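Chapter 4
Laying Out a Robot Deck: Rules and Good Practice

By the end of this chapter you should be able to draw up a deck plan for a laboratory robot, mark the positions on it, and check the plan before the robot is allowed to run.

Before you start, you should have read Chapter 2 on risk assessment. The words "deck", "nest" and "teach point" are used here as they were defined there.

4.1 Why layout needs rules

A laboratory robot goes to the place it has been told to go. If a plate has been put in the wrong nest, or turned the wrong way round, the arm will still close its gripper at the taught position. Most damage to plates and grippers in a small laboratory begins with a fault of this kind, and a written layout is the cheapest way to prevent it.

The Jimthorpe teaching laboratory, which we follow through this book, keeps its layout rules on one sheet. The rules apply to the real deck and to the model of it in Stanent, the simulation package used for the exercises. A layout is always built in the model first. The deck shown in Figure 4.1 is the one you will work with in this chapter.

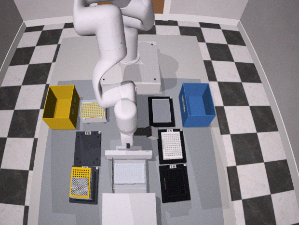
Figure 4.1 Simulated deck with a single arm. Labelled trays stand on both sides of the work surface, with a yellow bin on the left and a blue bin on the right.

The arm stands behind the work surface, and the plates, racks and trays are set out in front of it and to either side. Note that the bins differ in colour. In the Jimthorpe rules a bin colour is given one meaning, which is written on the sheet and may not be changed for a single job.

4.2 The layout sheet

A layout sheet must record:

the name of every position, exactly as it appears on the label
the type of labware allowed in that position
which way round the labware goes
the height of the labware, with and without its lid
the date of the last check and the initials of the person who made it

Labels are fixed to the tray or the deck. They are never fixed to the plate, as plates are moved and thrown away. A position left empty for a job is still listed, and is marked "empty" on the sheet.

4.3 Checking clearance

Tall items need the most care. A tip rack on a raised tray may stand well above the plate next to it, and an arm taught to clear the plate may not clear the rack. Check each path at the height of the tallest item it crosses, and include whatever the gripper is carrying. Run the path at low speed in the model, then at low speed on the real deck with one person at the stop button.

Repeat the check after any change to the deck, and in any case after 3000 cycles.

Exercise 4.1 Open the Chapter 4 deck in Stanent and fill in a blank layout sheet for it. Keep the sheet, as you will need it again in Chapter 9.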